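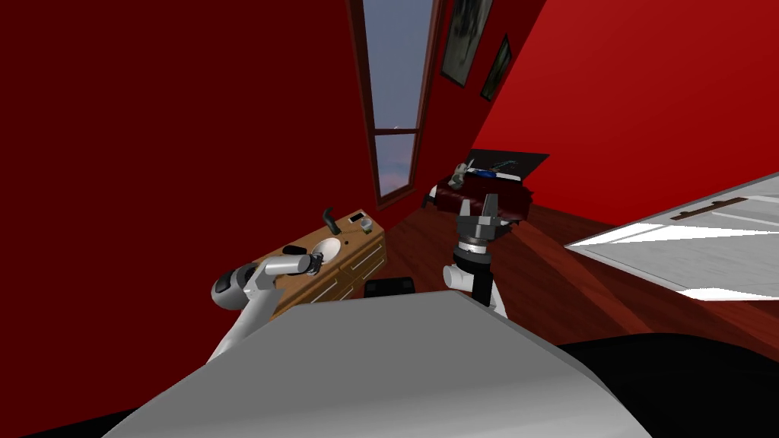

Ticket: Right gripper stays open in recorded demos, vanity task
Project: Gitutero
Opened by: Ansel Alcantara
Assigned to: Grethe Nørgaard
Status: Open, waiting on re-export

Problem
In the red bedroom layout, some exported episodes have the right gripper value stuck at fully open from the first step to the last. Arm joints look fine. The left gripper channel looks fine too. I found it while checking the batch of 2,267 episodes before handing it to training.

Steps to reproduce
1. Load the red bedroom layout, the one with the sink vanity under the window.
2. Start a teleop session and bring the left gripper to the front edge of the vanity.
3. Close and reopen the right gripper a few times.
4. Save, export, and plot the right gripper column.

Expected: the value drops when the operator closes the hand.
Got: a flat line. The viewer shows the fingers closing during the live session, so the command reaches the simulator.

Log

Grethe Nørgaard
Reproduced on my machine, 4 tries out of 4. Does it happen in the kitchen layouts?

Ansel Alcantara
No. I ran 9 kitchen episodes and all of them were good.

Grethe Nørgaard
Found it. The bedroom config still uses the old joint name for the right hand. The exporter can't match it, so it fills the column with the default, and the default is open. It should stop with an error there. I fixed the name and added the check.

Gus Szabo
Can the bad episodes be saved, or do the operators have to redo them?

Grethe Nørgaard
They can be saved. Raw session files keep the commands under both names. Export again with the new build and leave the old files in place until Ansel has compared them.

Ansel Alcantara
Re-export is running, 400 episodes finished. Right gripper column looks normal in the ones I plotted. Please keep this batch out of training until I close the ticket.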